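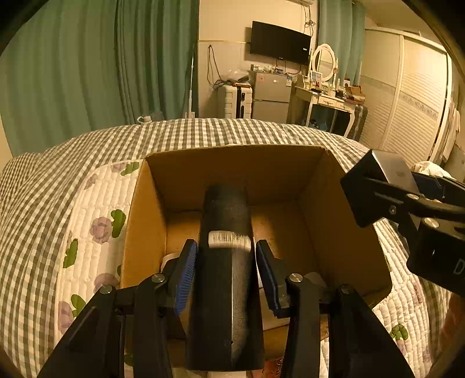
Black cylinder with a barcode label, upright in a cardboard box.

Well, the ink is dry and Niilo Savolainen is staying at Hatcombe for another season! I know plenty of you were nervous after Darovwood came sniffing about in August (so was I, I barely slept), but he told me over a coffee after training that he never seriously thought of leaving.

Niilo played 13 games for us on the left wing last year and missed the rest with that wretched hamstring. He scored four, and the one against Talukder in front of 606 people is still my favourite goal at our ground — chest, turn, bang, top corner.

Coach Mitali Patwary wants him a bit more central this time, with Ashraful Jayasinghe pushing up outside him. I reckon it could work, though it does leave us light at the back and we haven't replaced Anoma Gazi's brother yet.

Pre-season starts with a home friendly against Flitance, kick-off 2 pm. Nusrat Navaratnam has the new membership forms at the front gate, so grab one on your way in.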